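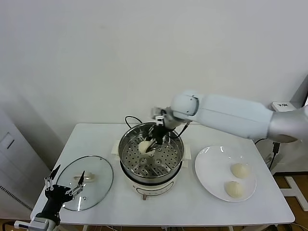

Teguh Menon asks why the gripper doesn't simply close until it feels something and then stop. It's a fair question, and I spent most of May finding out why my version of it was bad. A steamed bun is a poor thing to feel. By the time the motor current has climbed enough to call it contact, you have a bun with a waist.

So this page is about closing a two-fingered gripper on soft food without a force sensor, using the stack we run at Plomdale: Zeron for the control loop, Meltero for logs. If you use something else, change the names and keep the order.

## Before you start

You need position and current readings from the gripper, both with timestamps. Check that they share a clock. Mine didn't, and I tuned a filter for two days to fix a problem that lived in a config file.

Set the loop rate to 400 Hz. Slower works for plates and lids.

## 1. Log some closes on air

Run the gripper from open to shut with nothing in it, at the speed you mean to use. Do it with the arm pointing down, since that's how it goes into a pot. Save the current trace:

```
zeron record --joint grip --rate 400 --out air.mlt
```

Open the file in Meltero and look at the bumps. Those are friction, and they are bigger than a bun.

## 2. Subtract the bumps

Build a table of current against finger position from the air closes and subtract it from the live reading. What's left is called the residual, and you can now be disappointed by that instead.

```
residual = current - air_table[position]
```

Rebuild the table when you change the fingers, the speed or the grease.

## 3. Trigger on slope

A fixed threshold fires late on soft things. Look at how fast the residual rises over a short window:

```
grip:
 window_samples: 12
 slope_trigger: 0.03
 hold_mode: position
 extra_close_mm: 2
```

When the slope trips, switch to holding position and close 2 mm more. Don't hold current. The bun relaxes, the fingers follow it in, the bun relaxes further, and the two of them come to an understanding you won't like.

## 4. Lift, then check

Raise the arm a little and read the residual again. If it has dropped to air level, you are carrying steam. Open, go back above the basket and ask the planner for a new grasp.

Put a clearance margin on the rim for the way out as well as the way in. The planner thinks of the held object as part of the hand only if you attach it to the model. Forget that line and it will happily scrape your bun off on the steel.

## Known trouble

- Error 3044 is a stale air table. The message says "motor fault." Ignore the message.
- Kálmán Győri reports false triggers when the wrist is still settling. Add a pause before closing.
- The Hollmann driver rounds position to whole millimeters unless `fine: true` is set. It is off by default, for reasons lost to history.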